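Robots move into the Jonoteck packing hall, and the people stay put (mostly)

I went over to Jonoteck on Sunday, which I know is a strange day to visit a workplace, but it's the only day the lines are quiet enough to hear anybody talk. If you live in Dirnville you've probably driven past the place a hundred times. It's the long building behind the bus depot, and it ships kitchen and bathroom odds and ends to stores all over the region. As of May, part of the packing there is being done by robot arms, and I've been dying to see them!

A quick bit of background for anyone who missed the last item. The company packs 3,000 orders on a normal day, and until this spring every one of them was picked, checked and boxed by hand. Now two of the stations run on a system called Tazi. The arms take the small stuff – soap dishes, hooks, little packs of sponges – and pass it along to a person who closes the box. Bigger and odder things still go to the regular tables, and from what I saw that's going to be the case for a good while yet.

The part I didn't know about, and the part I liked best, is how the arms get taught. A worker holds a gripper by hand, with a camera on it, and does the job over and over. Pick up the item, carry it to the basket, let go, start again. All of that gets recorded and the arms learn from it. So the people training Tazi are the same people who used to stand at those stations, and they're using the same knack they always had, only with two stiff black fingers in place of their own ten.

Khadija Benkirane has been packing at Jonoteck for 23 years and she now spends her mornings on the gripper. I asked if it felt odd. "The first week I hated it," she told me. "You squeeze too hard, you drop things, you feel like you're wearing oven mitts. Then your hand gets used to it and you start thinking about where you're putting your elbow." She let me have a go and I dropped a sponge twice, so I believe her.

She keeps a tally on the wall by her table, and it stood at 1,711 good runs when I was there. The bad ones get thrown out, although she thinks some of them should be kept. Her argument is that a new packer learns plenty from watching somebody fumble and fix it, so why wouldn't a machine? The folks from Starcombe, who set the whole thing up, have said they'll look into it.

So what has changed for everybody else? Less than I expected in some ways and more in others. Jonoteck says there have been no layoffs, and the packers I talked to said the same. The night shift is smaller, though. Four people moved from nights to days, and a couple of them miss the extra night pay quite a lot. One man told me he's sleeping properly for the first time in years and is short on his truck payment, both in the same breath. There's a talk coming up about a top-up for people on the gripper tables, seeing as it's a new skill, and I'll be there with my notebook.

The other change is wrists. Anyone who has done small-item packing knows that ache that starts at the thumb and goes up the arm, and the two Tazi stations were the worst for it. Khadija says hers is better, but she gets a different soreness now from holding the gripper up, and she's been asking for a strap or a spring to take some of the weight. Breaks on the gripper tables are more frequent too, every 80 minutes, and people have gotten attached to those very fast!

I also asked about the noise, since my cousin worked there one summer and came home with her ears ringing. It's still loud by the tape machines. The arms themselves are pretty gentle, more of a hum, and the gripper tables are off to one side where you can talk in a normal voice. Somebody had a radio going. It felt more like a craft room than a packing hall, with the baskets out on the tables and everyone bent over their own little job.

A third station is due to switch over after the summer, and Jonoteck is asking for people who'd like to train on the gripper before then. The sign-up sheet is in the break room, and you don't need any computer experience. I'll go back once it's running and let you know how the pay talk went.
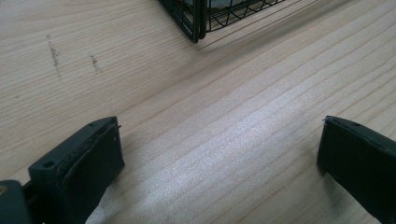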